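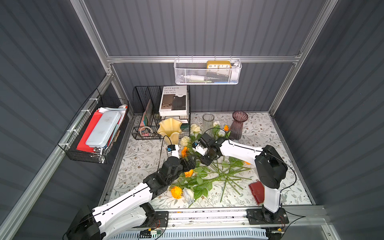

A Sunday at the Grostham workshop open day

4 min read

I'd been meaning to get over to Grostham since January, when a friend from my old model railway club told me the shared workshop there had moved into a bigger unit behind the Elden road garage. They do one proper open day a year and this one was 8/8/21, so I packed a sandwich and caught the early bus. Free entry, tea for a donation, and a raffle I did not win.

The ground floor is mostly woodwork and bikes, and very nice too, but I'd come for upstairs, where the Wolo build lives. Wolo is their two-armed robot, put together by members over evenings and weekends, and the job they've set it is arranging flowers. Artificial roses, orange and white, three vases to put them in. I loved this straight away! I've seen plenty of home-built arms stack blocks and I can't say I ever wanted to stay for a second go. I stood by the flower table for most of an hour and missed the lathe demo completely.

The arms are bolted to a rail along the front of a big box made of aluminium extrusion, the slotted sort you can buy by the metre, with ribbed dark grey panels for walls. One of the builders told me the whole lot has cost 3,960 pounds so far, and that the group keeps a spreadsheet he'd rather his wife didn't see. The frame alone was 373, mostly because they cut one batch short and had to order again (I have done exactly this with skirting board, so no judgement from me).
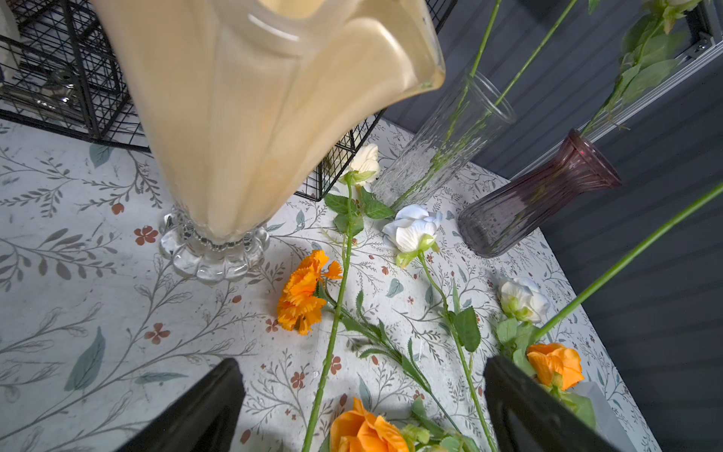

What I hadn't appreciated is how awkward a stem is. It's long and thin, the leaves catch on everything, and the heavy end is the one you don't want to squash. The builders said the early grippers were hopeless at it and went through a whole run of printed fingers before they had a pair they could live with. Each arm has its own little camera down at the business end, so it gets a close view of whatever it's reaching for, and the log they keep on a laptop had got to 723 attempts by the time I arrived. I asked how many of those had gone well and got a laugh and a biscuit. 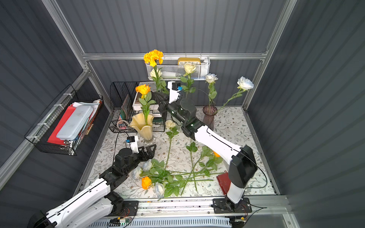
Wiring was the bit I really wanted to ask about, as I'm halfway through a much smaller arm of my own and my cables look like a dropped trifle. Their advice was to leave more slack than feels sensible at the wrist, tie it down everywhere else, and label both ends before you fit anything. You can see they mean it about the slack — there's a good loop of black cable coming off the left gripper. The little circuit boards sit down by the arm bases with their red and black wires out in the open, and I was told that's on purpose, so a fault can be found without taking a panel off. I'm going to copy that. Mine is all sealed up in a sandwich box and I've regretted it twice already.

The control software is called Semaan and was written by the members themselves. I followed perhaps a third of the explanation. It runs on an old desktop computer that came out of somebody's loft, and when they update it they do so on a weekday night, after one bad experience in front of a school group.

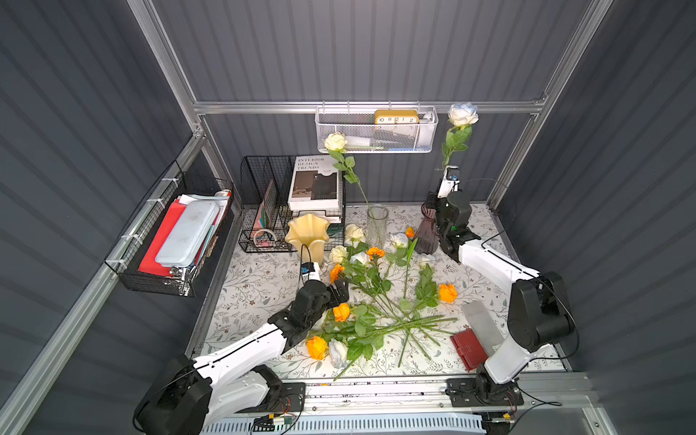 Right arm with a white rose, left arm over the pile.

A few practical things if you fancy going next year. The stairs are steep and there's no lift, though they were happy to bring smaller projects down for people to look at. Parking is poor, so get the bus if you can. Upstairs gets warm by the afternoon and the windows only open a crack. Membership is 900 pounds for a family for the year, which made me wince a bit, but it covers all the machines and a shelf of your own, and you can pay monthly.

I came home with a bag of offcuts, two metres of spare cable sleeving and a sheet of notes I can hardly read. I've already undone the sandwich box. If anyone has a good source for short lengths of extrusion, leave me a comment, as the minimum order at the place they use is far too much for my spare room.

Recent posts
My small arm, part four: the elbow sticks
Cable sleeving, three kinds tried
A wet afternoon at the Elden steam fair
Sorting out the spare room bench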